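3.2 Cell layout and upkeep

The cell, which we call Rista, is a white table with one arm at its left side. A camera above the table sees the whole work area, and a small one at the wrist sees the fingers and whatever lies under them. The present mounting dates from April. Before that the wrist camera was fixed with tape and had to be set again after almost every session.

The kitchen items are put back by hand between runs. The colander gives the most trouble. Its holes and curved side throw back light in ways that change with the angle of the wrist, and the exposure set for the open table is often wrong for it. Figure 4 gives the two views.

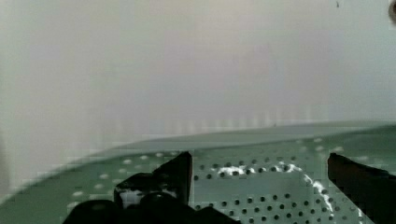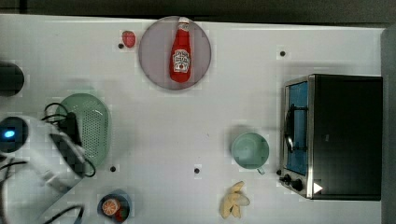
Figure 4. Wrist view and overhead view of the Rista cell.

Cable wear was the main cause of lost time. Of 197 runs in the first block, 18 were stopped by a dropped wrist signal, and in most of these the plug had worked loose at the camera end. Nahom Chala replaced the cable and left more slack at the last joint. The plug is now pushed home and checked by hand at the start of each session.

The fingers are wiped with a dry cloth at the same time, and the lens with a lens tissue. Wrist calibration is repeated after any change to the mounting, and the old values are kept in the log. We did not recalibrate for small shifts of the colander or the other items, as their positions are not used by the controller. The second block was run with the same settings and is reported in Section 4.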